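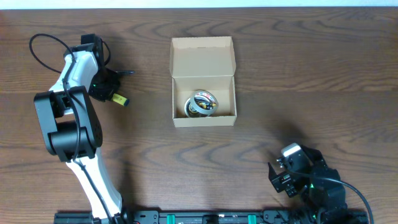 Ilham thought the tape should go in the box with each order and stay there, then whoever packs has it to hand. Archie: fine but who pays. We got through a lot of rolls before Christmas.

Packing mtg, Monday table, 9 January 2023
Present: Archie Carnegie, Ilham Raju, Ginette Jacquet, Ivone Mendonça (notes). Apols Ginette Chauvin.

1. Boxes. 146 left of the hinged lid sort. Jugah want 200 as minimum order. Agreed, Archie to ring them.

2. Tape. One roll per box while packing, take it out before sealing!! Two went off to Clevisero last week. Printed tape v plain, no decision, carry over.

3. Lids. Ginette J says fold right back before filling, otherwise they catch. All agreed.

4. Table. Wipe down at end of shift, sticky bits near the wall side. Rota to folow from Ilham.

AOB: Firnex invoice still not recieved. Ivone chasing.

Next mtg end of January, Ginette C to confirm room.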